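Derside sorting kit - gallery

Quick page while the full review gets finished. The Derside kit is a small white desktop arm plus a tabletop sorting set, sold by Predden since October. Ours is the base version, 2 plates and a tray. Color sorting only so far, stacking comes later. All on the ordinary table, normal room light, no special setup.
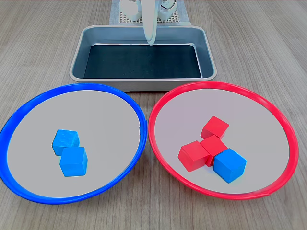
Red plate, blue plate, tray at the back. One blue cube in with the reds.

Setup was fast. Manual is thin, 2 pages on calibration and most of that is diagrams. The Dromow software does the rest - pick a routine, set the speed, go. We ran the color routine 200 times at medium speed and logged 124 clean runs before touching any settings. Not great, not awful. Most misses were a cube nudged while the finger was closing. Slower speed helped alot. 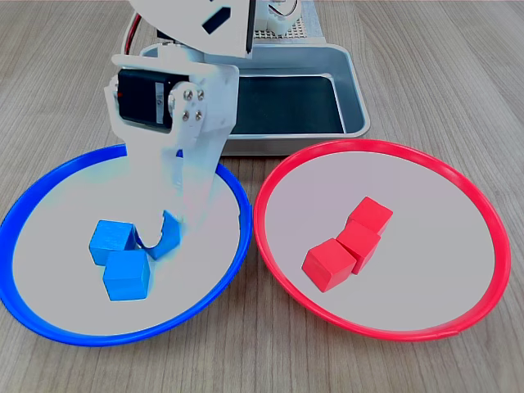

Joints are easy to get at with a small screwdriver, good news if you plan on swapping a servo. Cables could be tidier. Fabbri sells a clip set for that, havent tried it yet.

Would we buy it? For a classroom or a hobby bench, yes. For anything that has to run all day, wait for the bigger version. Predden says the servos are good for 2000 hours, we are nowhere near that.

Stacking pics and the speed table go up next. Page updated 6 April 2026.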